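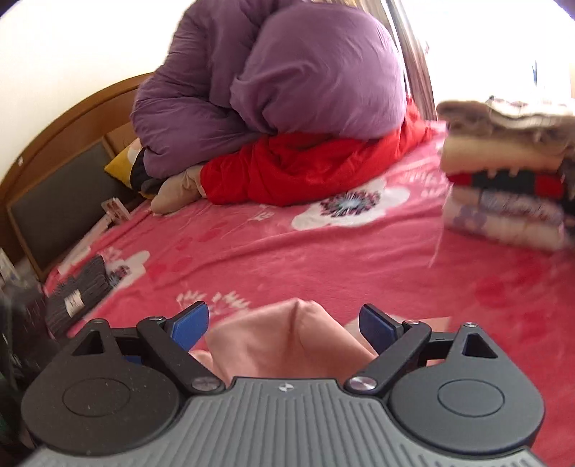 Ticket 2472 – Right gripper width reading stays at closed after release

Site: Toltville, bedroom station
Equipment: hand-held gripper pair, blue pads
Software: Revelex recorder
Reported by: Toltville site desk
Assigned to: Nnaji support, second level
Priority: high
Status: open, workaround in place

Reported fault

During the clothes folding task, the recorder continues to show the right gripper as closed after the operator has released the trigger and the jaws have opened. The left gripper reads correctly. The fault was first noted in run 100 and was present in every run up to and including run 106. It occurs with thin fabric only. Quilts and heavier garments have given no false readings.

The affected runs must not be released for training use. A model trained on them would learn that the garment is still held when it has already been let go.

Log

09:10 – Ticket received. Site asked to stop recording with the right gripper and to keep all files from the affected runs.

09:45 – Recorder restarted at our request. Fault returned on the first garment.

10:20 – Right gripper cable unplugged, checked for bent pins and reseated. No damage found. Fault unchanged.

11:05 – Cables swapped between the two grippers. The fault stayed with the right gripper, so the cable and the recorder port are ruled out. Site also confirmed that the false reading appears when both grippers are on the same garment.

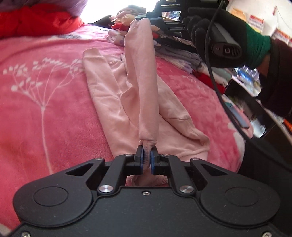
Both grippers at a pink sleeve, folding task, Toltville.

11:40 – Zero width setting read back from both grippers. The left holds the value set in May. The right holds a value 29 counts higher. At that setting, a thin layer of cloth and a partly open jaw fall within the same closed range.

12:15 – Site ran the Prollik width check on the right gripper, first with the pads bare and then with single items from the bed. The reading failed to clear after a sock was released. Pads and pivot screws were inspected by the operator and reported as sound.

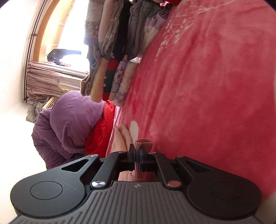
Workaround

1. Close the right gripper fully with nothing between the pads and hold it closed.
2. In Revelex, open the device page and select Set Zero for the right gripper only.
3. Open the jaws fully and confirm that the reading follows.
4. Repeat the Prollik check before each run. If the reading stays at closed, stop and add a note to this ticket.

Outstanding

Nnaji support is to find out why the stored value changed – the site has no record of a reset. Runs 100 to 106 remain on hold until the width data has been reviewed. The site may resume recording once step 3 has passed on both grippers.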